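Household Textiles and Small Spaces
Unit 41: Folding, rolling and where things land
Handout by Constanza Painemal, Fundville Evening Classes

Read this before the practical. Bring one piece of cloth from home that you never know how to put away. The worse it behaves, the better!

1. Start with the surface

Most of us fold wherever we happen to be standing, and then wonder why the stack leans. A good folding surface is flat enough to smooth cloth against and big enough for the whole first fold. Tables are fine, beds are usually too soft, and a firm padded seat or bench is a lovely middle ground (my favorite, as last year's group will remember). The woven cover grips the cloth a little, so the bottom layer stays put while you bring the top layer over.

Watch the rounded edges, though. Padding slopes away at the sides, and a folded piece left near the slope can slide. Fold in the middle, then move the finished piece.

Color helps too. Bright cloth on a pale seat is a joy to work with: you can see every edge, and a corner that has crept out shows up right away.
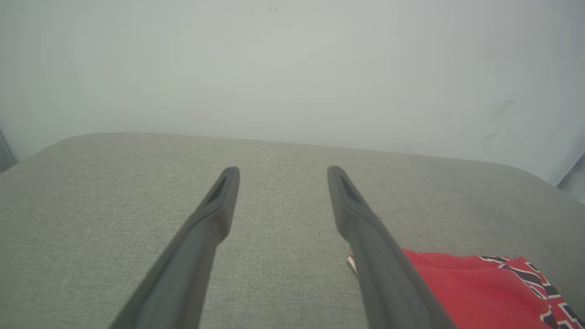 Fig. 1. Red folded cloth with a crisscross striped section, on light gray upholstery.

Patterned cloth gives you free guide lines. With stripes or checks, pick one line and keep it parallel to your fold. Diagonals are harder, so go by the hem and ignore the pattern until the last fold. Joaquín Núñez teaches it the other way around in his June workshop at Pinheiro. Try both and tell me which you like!

2. Long shapes

Long things are great fun once you stop trying to make them square. Bolsters, rolled blankets and rolled mats all want support along their length. Pick one up by a single end and the other end drags or twists. Two hands, a third of the way in from each end, and it comes up level.

On the floor, look at the ends first. The middle of a long shape nearly always looks tidy; the ends are where you find the bunching. 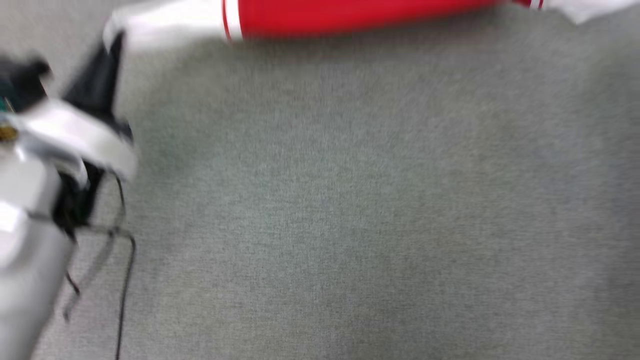

Fig. 2. Long red cylindrical shape with white ends and thin white stripes, on gray carpet.

Low-pile carpet is a perfectly good place to roll a blanket. Kneel at one short side, roll away from you, and stop every couple of turns to even up the edges.

3. For the practical

Work in groups of 2. One person folds or rolls while the other watches the edges, then swap. Keep notes on which surface you used and what you would change.

Reading: course pack, pages 251 to 274. The section on storing rolled bedding is short and really worth your time.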